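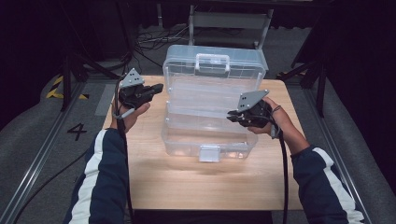 플론더스 소개

플론더스(Flondus)는 로봇에게 집안일과 창고 일을 손으로 가르치는 회사입니다. 말로 가르치려고도 해 봤습니다. 로봇은 예의 바르게 아무것도 하지 않았습니다. 그래서 지금은 사람이 그리퍼를 양손에 하나씩 쥐고 같은 동작을 여러 번 보여 줍니다. 뚜껑을 열고, 닫고, 걸쇠를 잠그고, 다시 엽니다. 명절에 친척들이 무슨 일을 하느냐고 물으면 직원들은 대체로 "IT 쪽"이라고 대답합니다.

직원은 17명입니다. 절반은 시연을 하고 나머지는 그 시연을 데이터로 다듬는데, 바쁜 달에는 이 구분이 흐려집니다. 회계 담당자도 상자를 꽤 잘 여닫습니다.

어떻게 시작했나

창업자 완수펀(Shufen Wan)은 원래 조이스틱으로 로봇 팔을 조종하던 원격조작 연구자였습니다. 팔 두 개를 화면으로 보면서 병뚜껑 하나를 돌리는 데 오전을 다 쓴 날, 차라리 로봇의 손만 떼어다가 사람 손에 쥐여 주면 어떻겠느냐는 생각을 했다고 합니다. 같은 연구실의 보그단 버두바(Bogdan Văduva)가 그 주에 첫 시제품을 만들었습니다. 무게중심이 엉망이라 30분만 들고 있어도 손목이 항의했지만, 병뚜껑은 돌아갔습니다.

두 사람은 그 시제품에 리믹(Rimik)이라는 이름을 붙였습니다. 이름에 깊은 뜻이 있느냐는 질문을 종종 받습니다. 없습니다. 도메인이 비어 있었습니다.

리믹은 이후 여러 번 다시 만들어졌고 손목의 항의도 많이 줄었습니다. 원격조작도 아주 버리지는 않았습니다. 사람이 가까이 가면 곤란한 작업, 그러니까 뜨겁거나 높거나 냄새가 나는 작업은 여전히 조종석에서 합니다. 조종석 의자는 사내에서 가장 비싼 가구입니다.

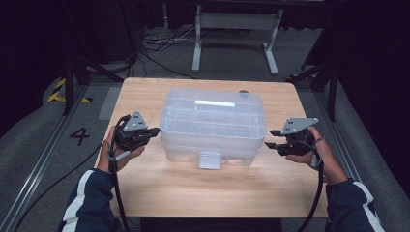 읽는 시간 4분

하루는 이렇게 흘러갑니다

오전 9시에 장비를 켜고 양손 그리퍼의 위치부터 맞춥니다. 이 과정을 건너뛰면 기록 속의 왼손이 천장 근처를 떠다닙니다. 처음 한 번은 다들 웃지만 그날 오전 기록을 전부 버리게 되면 웃음이 그칩니다.

그다음은 작업입니다. 과제 하나에 시연 50회가 기본이고, 물건의 위치와 방향을 조금씩 바꿔 가며 진행합니다. 투명한 플라스틱 정리함은 저희가 특히 오래 붙들고 있는 과제입니다. 사람에게는 그냥 뚜껑 달린 통입니다. 카메라에는 뒤의 책상이 비치고 조명이 번쩍이고 테두리가 어디인지 불분명한 물건입니다. 여기에 걸쇠까지 달려 있으면 로봇 입장에서는 거의 악의가 느껴질 겁니다.

시연자에게 드리는 지침은 40쪽이지만 요점은 짧습니다. 천천히 할 것. 망설였으면 망설인 대로 둘 것. 뚜껑을 놓쳤을 때 아무 일 없던 척하지 말 것. 실수한 뒤에 다시 잡는 동작이 말끔한 성공보다 쓸모 있는 경우가 많습니다. 인사 평가에도 이 원칙을 적용해 달라는 건의가 들어와 검토 중입니다.
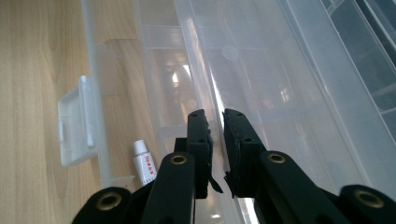 그리퍼 쪽 카메라로 본 정리함. 손가락 안쪽의 검은 폼 패드는 끝이 해져 있다.

폼 패드는 소모품입니다. 그런데도 새것으로 갈자고 하면 꼭 반대하는 사람이 나옵니다. 길이 든 패드가 더 잘 잡힌다는 주장인데, 장비 담당 레오니 아우어(Leonie Auer)는 이 주장을 한 번도 인정한 적이 없습니다. 교체 주기표는 레오니가 관리하고, 이의 신청란은 표에 없습니다.

저희가 지키는 것

시연한 사람의 이름을 남깁니다. 데이터 묶음마다 누가 보여 준 동작인지 적어 두고, 본인이 원하면 뺍니다. 로봇이 뚜껑을 열 때 엄지를 쓰듯 왼쪽으로 살짝 비트는 버릇이 있다면 그건 마오훙메이(Hongmei Mao)의 버릇입니다. 본인은 부인합니다.

한 사람이 쉬지 않고 오래 하지 않습니다. 팔이 지치면 동작이 거칠어지고 로봇은 그것까지 성실하게 배웁니다. 예전에 퇴근 직전에 모은 기록으로만 학습시킨 모델이 있었는데, 물건을 내려놓는 품이 딱 퇴근 직전이었습니다. 수건 한 장 개는 것도 던지듯 했습니다.

안 되는 것은 안 된다고 말씀드립니다. 지난 9월에는 고객사 브루딘(Brudine)의 의뢰로 부품 정리함 여닫기 과제를 맡아 로봇에게 357회를 시켜 보았고, 그 기록을 실패까지 모두 넘겼습니다. 브루딘 담당자는 실패 영상 쪽을 더 여러 번 돌려 봤다고 합니다. 회의 분위기를 생각하면 이해가 갑니다.

자체 소프트웨어, 쉐

기록을 정리하는 프로그램은 쉐(Xue)라고 부릅니다. 양손의 궤적과 카메라 영상을 시간에 맞춰 붙이고, 수상한 구간에 노란 표시를 답니다. 개발은 렌카 옐리네크(Lenka Jelínek)가 맡고 있습니다. 초기 버전은 의심이 많아서 거의 모든 구간이 노란색이었습니다. 지금은 사람을 조금 믿습니다. 고객사에서도 같은 화면을 볼 수 있고, 시연마다 메모를 남길 수 있습니다. "왜 이렇게 느려요?"라는 메모에는 위의 시연자 지침 첫 줄로 답해 드립니다.
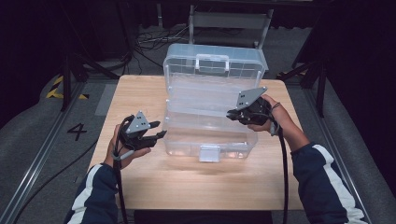 함께 일하고 싶다면

시연자는 수시로 모집합니다. 로봇 경력은 보지 않습니다. 면접에서는 리믹을 쥐고 정리함을 열어 보시게 되며, 한 번에 열지 못해도 괜찮습니다. 면접관도 첫날에는 걸쇠 하나를 놓고 한참을 씨름했습니다. 손목이 안 좋으신 분은 미리 알려 주시면 조종석 쪽 업무를 안내해 드립니다. 앞서 말한 그 의자에 앉으시게 됩니다.

과제를 의뢰하실 분은 로봇에게 시키고 싶은 일을 평소에 하는 그대로 영상으로 찍어 보내 주십시오. 잘 보이려고 연습하실 필요는 없습니다. 물건을 직접 보내 주셔도 되는데, 뚜껑이 투명하다면 견적에 하루가 더 걸립니다.

견학은 오후 2시에 시작합니다. 바닥에 케이블이 많으니 굽 낮은 신발을 권합니다.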